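3.2 How people talk about their tables

I went into this part of the study expecting people to tell me about their kitchens, and what I got was tables. Over and over, tables. I had 482 written replies to the Casham household survey, and when Ifor Phillips and I sat down to code them we had to add a whole new category by lunchtime, as our first scheme had furniture lumped in with "other."

The question we asked was pretty loose: which surface in your home do you use the most, and what for? Plenty of folks wrote one line (homework, bills, done). Others filled the page. One woman told us she pays bills at one end and eats at the other, and she has never once swapped the ends. I love that answer and I still don't know how to code it – we put it under "zoning," a term I borrowed from Ottó Balogh's work on shared apartments.

Ifor and I each coded the full set on our own and then argued. Most of the arguments were over replies where the table was a place to put things down for a minute. Is that a use? I said yes, he said it was storage. We ended up splitting it in two, short stay and long stay, and our agreement got a lot better after that.

Color came up more than I thought it would. People with pale tabletops wrote about marks, crumbs and rings from cups, and people with dark ones wrote about dust. A light wooden top like the one in Figure 2 was the kind most often described as "easy to work at," even by people who complained about cleaning it. I wouldn't lean on that too hard, as we never asked about color directly and only heard from those who felt like bringing it up.

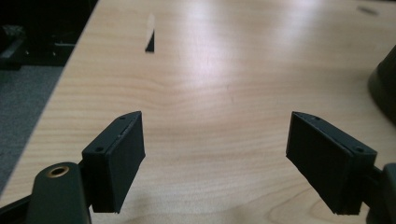 Figure 2. Light-colored wooden tabletop.

3.3 Who answered and who didn't

We mailed 2000 forms in March, so the replies come from people who were willing to sit down and write to us. Renters were harder to reach than owners, and I'd want a second mailing before saying much about them.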